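Ropero Samuel
Informe de avance para Drolteck, segundo periodo
A la atención de Melina Michailidis
Redacta: Kyriaki Panagiotou

Estimada Melina:

Le envío el informe del periodo que termina en noviembre, con el trabajo hecho en camisas y en el sistema de colgar la ropa. Las cuentas están en la última parte.

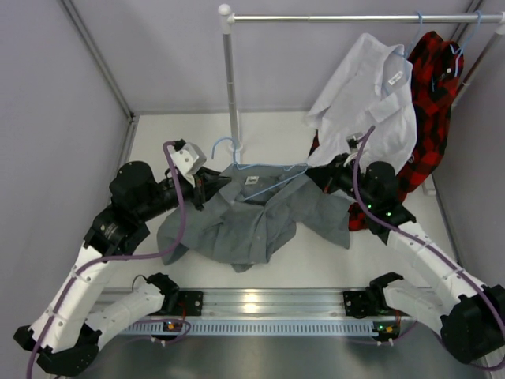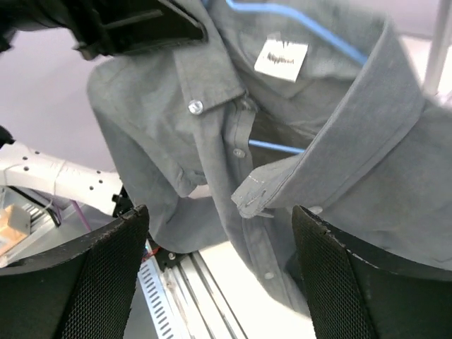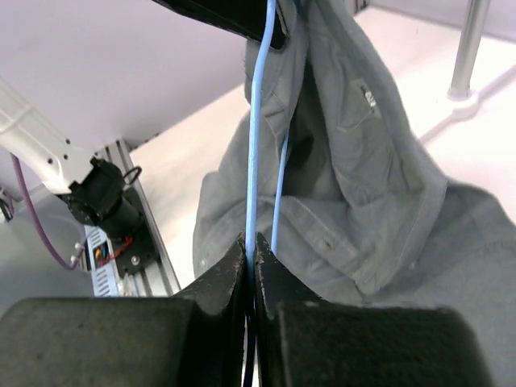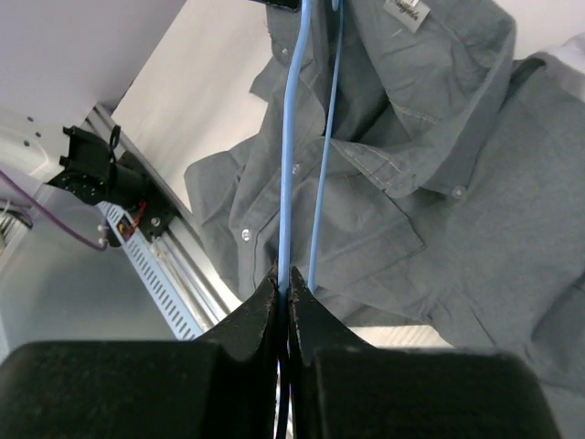
Prendas de tono gris en cuatro tomas. En la primera foto, detrás, el perchero con la camisa clara y la de cuadros rojos y negros.

1. Situación general

El ropero presta ropa de vestir a personas de Ustov que tienen una entrevista, un juicio, una boda o un primer día de trabajo. La meta acordada para todo el proyecto es tener 500 prendas preparadas, es decir, revisadas, anotadas y colgadas. En este periodo hemos trabajado sobre todo con las camisas de botones, que son la prenda más pedida y también la que más tiempo nos quita. Los pantalones quedaron para el periodo siguiente, como ya le había comentado por teléfono.

Vamos con retraso en la revisión y al día en el resto. El retraso viene de las primeras semanas, cuando revisábamos cada camisa doblada encima de la mesa y después la volvíamos a revisar al colgarla, porque con la tela doblada no se ven bien ni el cuello ni el bajo. Hemos cambiado el orden: la camisa se extiende primero, se cuelga después y se revisa solamente cuando está en la percha.

2. Revisión de las camisas

La ficha de revisión tiene ahora cuatro apartados: cuello, botones, costuras y manchas. Antes había un solo apartado con el nombre "estado", y cada persona escribía en él lo que le parecía. "Bien" no significaba lo mismo para todos.

La camisa gris sirve para explicar cómo se rellena. En el cuello se anota si las dos puntas caen iguales; en la segunda foto está torcido y habrá que asentarlo con plancha. En los botones se mira el delantero de arriba abajo y también los botones pequeños de las puntas del cuello, que al principio olvidábamos con frecuencia. En las costuras se comprueba el pespunte, que en esta camisa es claro y se distingue con facilidad sobre la tela. En el apartado de manchas hay que poner el lugar: en la tercera foto la tela tiene unas pocas manchas pequeñas y oscuras, y sin indicar el lugar es muy fácil que la persona que lava no las encuentre.

La marca se escribe únicamente si se puede leer. En la cuarta foto la etiqueta parece decir "Wrangler", pero no se ve entera, así que en un caso como este hay que abrir el cuello y leerla otra vez antes de apuntarla. Parece una cosa de poca importancia, pero las fichas con marcas adivinadas nos dieron bastantes confusiones en el primer periodo.

Hasta ahora hemos apartado 11 camisas para arreglo. La mayor parte necesita botones. Hay dos con el puño abierto y una con el bajo descosido. El hilo y los botones de repuesto salen de la partida de material y no piden presupuesto nuevo.

3. Perchas y perchero

En el informe anterior le conté que teníamos perchas de muchos tipos y que las camisas se caían de las más estrechas. Ahora colgamos las camisas en perchas de plástico azul claro. Compramos 18 para probar y estamos contentos con el resultado. El color tiene además una ventaja que no habíamos pensado: se distingue bien dentro del cuello de una camisa gris o blanca, y se nota enseguida cuando la percha ha entrado torcida.

Sobre la manera de colgar hemos fijado una regla común. La camisa se extiende con los hombros separados, la percha se coloca a la altura del cuello y entra primero por un hombro y luego por el otro. Después se abrocha un botón de arriba para que el cuello no se abra. No tiramos de la percha por el gancho con la camisa a medio poner, ya que así se estira el cuello.

El perchero cromado es cómodo, con la barra a la vista y sitio para separar las prendas, pero es bajo para las camisas largas. En la primera foto el bajo de la camisa de cuadros llega hasta el suelo. Una prenda limpia no puede tocar el suelo, y por este motivo pedimos en el punto 5 un perchero más alto. Mientras tanto, las camisas largas se cuelgan solamente durante la revisión y luego pasan al armario.

4. Registro

Las fichas se copian en Fevow al final de cada jornada. El registro funciona correctamente, con una dificultad que todavía no hemos resuelto: el programa pide un color único para cada prenda, y hay telas jaspeadas que una persona llama gris, otra azulado y otra verdoso, según la luz. De momento escribimos el color que se ve junto a la ventana y añadimos el tono en observaciones. Para los cuadros ponemos los dos colores principales, por ejemplo "rojo y negro".

He preparado una hoja con los nombres de color permitidos. Se la puedo enviar si le interesa, aunque aún le faltan los tonos marrones.

5. Cuentas y petición

La ayuda para este periodo es de 4.000 euros. Está gastada la parte de perchas, lavado y material de costura. Queda sin gastar la parte de mobiliario, y pedimos permiso para usarla en un perchero de barra más alta y, si alcanza, en una segunda tabla de planchar. No pedimos dinero adicional. Los justificantes van en carpeta aparte, ordenados por partida.

6. Trabajo para el próximo periodo

Terminar la revisión de las camisas pendientes y devolver al armario las que están en arreglo.
Empezar con los pantalones, que necesitarán una ficha propia (cintura, largo, cremallera).
Cambiar las perchas estrechas que todavía quedan en el armario.
Cerrar la lista de colores en Fevow.
Poner por escrito las condiciones de préstamo, que hasta hoy se explican de palabra en el mostrador y no siempre de la misma forma.

Le agradecería una respuesta sobre el punto 5 antes de que encarguemos el mobiliario, porque el proveedor guarda el precio por poco tiempo. Para cualquier aclaración sobre las fichas estoy a su disposición por las mañanas.

Reciba un saludo cordial,

Kyriaki Panagiotou
Ropero Samuel, Ustov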